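Director's Diary
2019-09-22

The Ellport Regional Library Service completed its winter program this week, and the office has begun to prepare the annual statement for the district. Attendance at the local history evenings was satisfactory. The session on the Potden tramway drew the largest audience of the season, and additional chairs were brought across from the reading room.

The catalogue of the Brolletlow papers now stands at 743 items. Two boxes of correspondence remain to be described, both of them water-stained along the lower edge, and the conservator has asked that they not be handled until the new folders arrive. The order was placed in August and has been acknowledged by the supplier – no delivery date has been given.

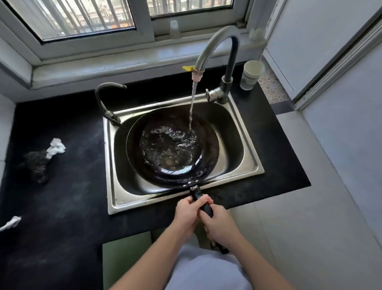

Opening hours at the Potden branch were considered again on the return journey. The present arrangement, under which the doors close at midday, does not suit residents who work in town. A trial of two late evenings a week will be put forward for the new year, subject to staffing. The cost is modest and can be met from the existing allocation.

Nearly 50 titles from the Ortuño bequest have been accessioned, chiefly travel and natural history. Several duplicate our own holdings and will be offered to Brolletlow in the first instance. The colour plates in the bird volumes are in good order.

Correspondence answered. The roof quotation is still outstanding.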